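Why I Went Back to a Paper Budget

September 2025
By Yolanda Blackwood
4 min read

So I deleted my budgeting app. It was called Flaslow and it was perfectly fine, and I used it every single day for two years, and at the end of those two years I could not have told you what I spent on groceries. It knew! I didn't. I'd tap the little green check mark, feel like a responsible adult for a second and a half, and go order takeout.

What finally did it was the spring car repair. The bill was $901 and I had no idea whether I could pay it without touching savings. I stood at the counter scrolling through pie charts while the guy waited (very politely) and I ended up putting it on the credit card because I couldn't work it out fast enough. That bugged me for weeks.

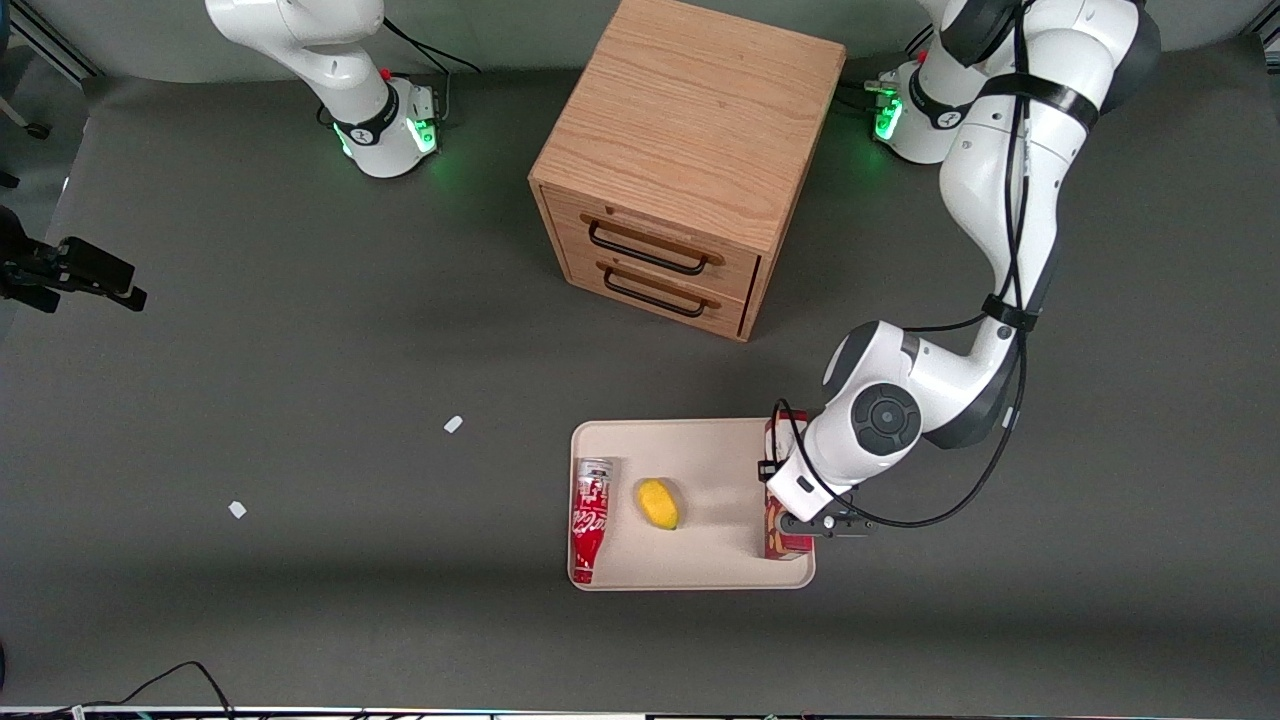 My friend Fiifi Wumbei has kept his money in a spiral notebook since college, and I used to tease him about it. When I called him up to complain about the car thing, he asked me what I had left until payday. I didn't know. He knew his to the dollar, off the top of his head, while making soup. Okay, fine, Fiifi, you win.

Anyway, I bought a plain lined notebook and a pencil. No stickers, no fancy planner with a ribbon. On the first page I wrote what comes in, which is $3,104 a month after taxes, and under it the stuff that goes out no matter what: rent, phone, insurance, electric, the student loan. That came to $1,606. I'd never seen those two numbers sitting next to each other in my own handwriting before, and I looked at them for a good long while.

Everything else gets written down as I spend it. I keep receipts in my coat pocket and do them after dinner, and if there's no receipt I scribble the amount on whatever I can find. The first month was embarrassing. I spent $131 on coffee and pastries, most of it at the same place by the bus stop, and I don't even like their muffins that much.

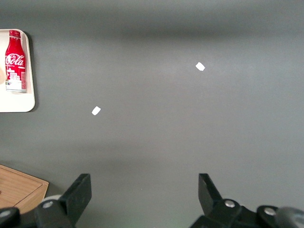
The other thing I changed is groceries, which now come out of an envelope. I take the cash out on the first and when it's gone, it's gone, and we eat beans. I was sure I'd hate this part and I sort of love it? I've gotten really good at soup. I also found out that the store brand crackers are better than the ones I'd been buying for ten years, so that's ten years of crackers I'd like back.

It's not all wonderful. Splitting a check with friends is a pain, and I forgot to write anything down for a whole week in July when my sister was visiting, so there's a page that just says "???" with a total I guessed from my bank statement. I left it in. I also still have to go online to pay most of my bills, so don't picture me living by candlelight over here.

A few of you asked in the comments last time if I do a yearly plan too. Not yet! I have a page in the back for big things (tires, the dentist, Christmas) and I put a little toward each one when there's something left over. The tires are fully paid for as of last week, and I'm getting them put on in October before the first frost.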